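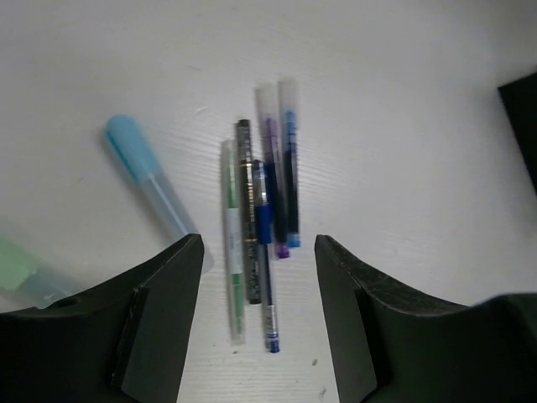

I own too many pens. I knew this in a vague way, the way you know you should floss, but this May I finally pulled them all out and had a proper look, and wow. The Farkel stationery place near me does a 2-for-1 every spring and I have no self-control whatsoever (my receipts are embarrassing).

So I gave myself one evening and one rule: every pen gets scribbled with before it gets a home. If it skips twice, out it goes. I'd budgeted 15 minutes. Ha! It was nearly bedtime when I got through the last of them, mostly because I kept stopping to write my own name in different colors.

The highlighters are the ones I feel silliest about. I like the kind with the frosted bodies and the colored caps, and I buy them as if I'm studying for the bar exam. I use them on recipes, mainly. I did think about cutting back to a single color, and then I thought, no, life is short, keep them.

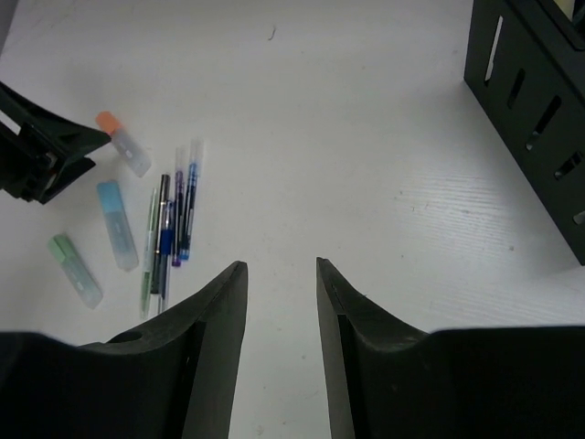
## The little square box

Pens are easy. What gets me every time is the small stuff that isn't stationery and isn't quite bathroom either, and wanders from room to room until I lose it. My answer is one black open-top box and a promise to myself that when it's full, it's full. I looked at a fancy Skumen organizer with drawers for $29 and walked away, very proud of me.
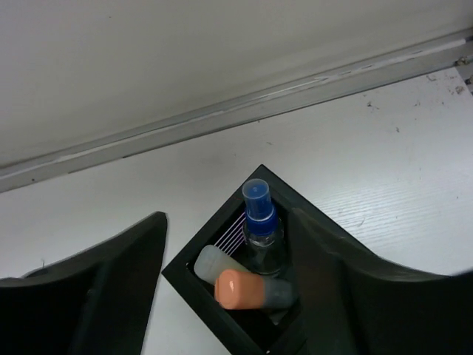
*Spray bottle standing up, two tubes lying down wherever they fit.*

I like a box without a lid. Lids are where my good intentions go to die, plus I can see the blue cap on the spray bottle from across the room and grab it without digging.

Next up is the paper, and I'm dreading it. I have a stack of Stutomance notebooks with three pages used in each, and a Benítez desk pad with 300 sheets that I've been "saving" for something. Grocery lists, probably. I'm going to start on it tomorrow morning with a very large coffee.
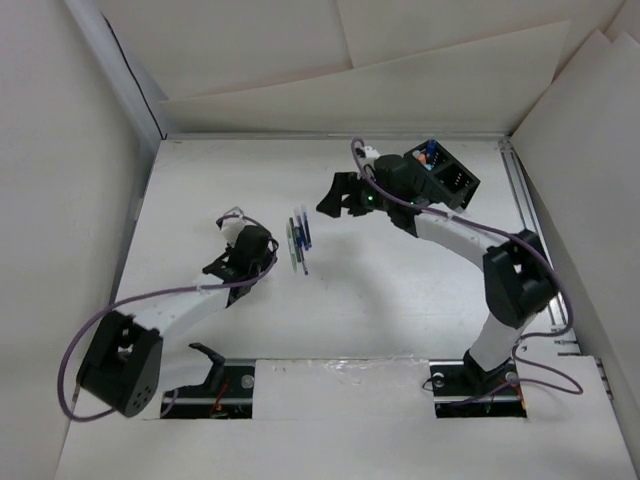

*White walls, white floor, purple cables.*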